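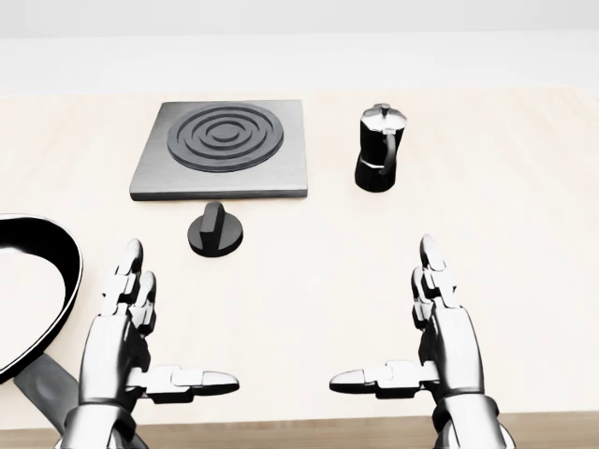
Lauri Heinonen replied that the hand model matters less than the controller here, and that he would fix the control rate before comparing anything. If the Judell hand runs under joint position control and the Amitley gripper runs under impedance control, the results table will rank the controllers.

stovetask_dev
24th November
Fair point, so let me restate the setup. Same simulated kitchen task in both cases: turn the knob, put the moka pot on the hot plate. Configuration A is two Judell multi-finger hands. Configuration B is two Amitley parallel grippers on the same arms. Both now use joint position control with the same gains on the arm joints. I ran 1,000 episodes per configuration with randomized object poses.

Pot placement is close to even. The knob is where they separate. The parallel gripper closes on the raised ridge and turns it. The fingered hand gets thumb and index onto the ridge and then loses one contact partway through the rotation.

kvant
Is the knob a hinge joint or a free body in your model? In the render it stands by itself in front of the plate, with a gap between them.

stovetask_dev
Hinge, damped, with a small friction loss term. The base is fixed to the table. The plate and the knob are separate bodies and the plate state is set from the knob angle.

kvant
Then look at the contact parameters before blaming the hand. Segmented fingers with box collision geometry on each link give you edge contacts against a flat ridge. The normals jump when the link rolls over an edge. I had the same symptom in July and it went away when I put capsules on the distal links.

offset_error
I don't agree that this is a contact artifact. A real fingered hand has the same problem if the fingertip has no compliance. Capsules make the solver happy but they also give you a rounder fingertip than the hardware has. If the plan is to transfer to the physical hand, you would be tuning the simulator toward a hand that doesn't exist.

kvant
The hardware doesn't have boxes with perfectly sharp edges either. Both are approximations. I would take the one that doesn't chatter.

Lauri Heinonen
Measure it. Log the contact force at the ridge at every solver step and plot it for one failed turn. If the force drops to zero and returns within 2 or 3 steps, it is numerical. If it decays over a longer stretch while the joint error grows, the finger is being pushed off and you need more grip force or a different grasp.

Also, what is the substep count?

stovetask_dev
4 substeps per control step. I will log the forces tonight.

talemance_user
Side question about the cameras. We use the Talemance controller with a head view only, and the policy has trouble with the pot handle whenever the hand covers it. Did you add wrist views?

stovetask_dev
Head view only so far. The handle is on the right side of the pot, and the right hand hides part of it on approach if I come in low. Coming in from above helps. I haven't tried wrist cameras because the two end effectors would need different mounts, and then the camera pose becomes another variable.

offset_error
Agreed on that one. Leave the cameras alone until the gripper comparison is finished.

stovetask_dev
Force logs are done. On the failed turns the force at the index finger mostly decays slowly – the joint error grows along with it. A smaller group shows the short dropouts kvant described. So there are two failure modes, and I was counting them as one.

With capsules on the distal links the dropouts are gone and the slow slips remain. I raised the closing torque on thumb and index and reran the knob task by itself. The gripper is at 99 percent. The hand is still behind it, but by a lot less than before.

kvant
What did the higher torque do to pot placement?

stovetask_dev
Slightly worse. The hand now shifts the pot when it closes on the handle. I am going to set torque per task phase and keep the capsules.

offset_error
Please report the box geometry numbers as well. With capsules and a phase-dependent torque on one side only, this isn't the same comparison you started with.

stovetask_dev
Will do. Both geometries go in the table, with fixed torque and scheduled torque as separate rows.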